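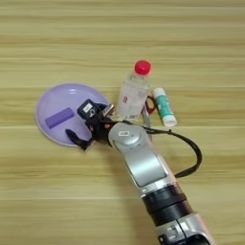
The arm project in our shared workshop has reached the stage where we let it meet ordinary things. Teresa Macedo and I have worked on it since last July, mostly in the evenings, and Howard Ackroyd from the next bench helps us with the wiring.

For the table tests we use what every desk has: a plate, a water bottle, scissors, a glue stick. The bottle is the one I worry about - it is light, and the gripper must come very near to it to reach its neighbours.
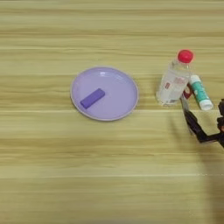

The gripper in front of the bottle, with the glue stick beside it.

Our control program is called Bomov. Teresa wrote the first version and it is now 2,993 lines long, which is too many for my taste. She has slowed down the last part of each approach, and I find the movement much easier to watch. The cable still makes me a little nervous. Howard wants to fix it with clips along the arm, and I would like to leave it some freedom at the wrist. We will try his way first. 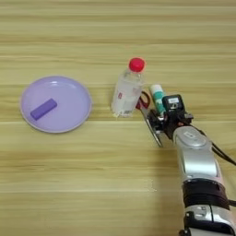
Close work: bottle, scissors and glue stick all within a small space.

The next task is to write down the starting positions properly, so that we can repeat a test on another evening. If you have an old desk lamp with a heavy foot, please bring it to bench two.

Comments (2)

Haddad: Which speed do you use near the bottle? Mine at home knocks everything over.

Teresa Macedo: Very slow! Come and see it, I can show you the settings.

Recent items
- Sturico drill press: new belt fitted
- Key cards for the July open evening
- Triltton printer, first impressions

This site uses cookies to remember your settings. Accept | Read more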